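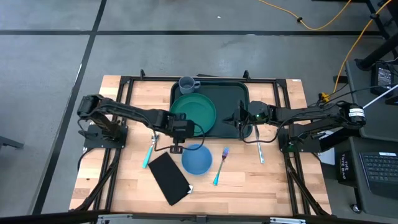
Los dos brazos Skunen con la bandeja verde y los cubiertos sobre la mesa

Skunen de dos brazos: montar y grabar la tarea de poner la mesa

Guía rápida para el kit de Fomdale. Supongo que ya tenéis la estructura de perfil de aluminio armada y el tablero puesto. Si no, primero eso.

Antes de enchufar
Bases a los lados del tablero, una enfrente de la otra. Cuatro tornillos por base, apretar en cruz. No a tope todavía — primero comprobar que las dos pinzas llegan al centro. Luego sí, a tope.
Cables por las patas, con bridas. Dejad holgura en la muñeca, el cable de la pinza tiene que hacer un bucle ancho. Si va tirante la pinza pierde pasos y os volveis locos buscando el fallo en el software.

Arranque
Fuente, luego brazo izquierdo, luego derecho. Esperar 8 segundos entre uno y otro. Abrir Lanz en el portátil, puerto 3034. Si solo aparece un brazo, cerrar y repetir en el mismo orden.

Calibrar
Pinzas abiertas, brazos en reposo, botón "cero". Tres veces. La primera casi siempre sale mal, ni la mireis.

Colocar las piezas
Bandeja al fondo, en el centro. Taza en una esquina de la bandeja, plato delante. Bol, cuchara, tenedor y cuchillo fuera, sobre la madera, separados y cada uno con su ángulo. Servilleta donde caiga. Cambiad posiciones en cada toma — si no, el modelo se aprende el sitio y ya está.

Grabar
Seis tomas por colocación como mínimo. Velocidad al 3 para empezar. El cuchillo es lo peor, tan plano, cogedlo por el mango y despacito.

Dudas del kit: Leopold Ruchti, taller de Vovivstead. Contesta por las tardes.

Actualizado el lunes, 9 de diciembre de 2019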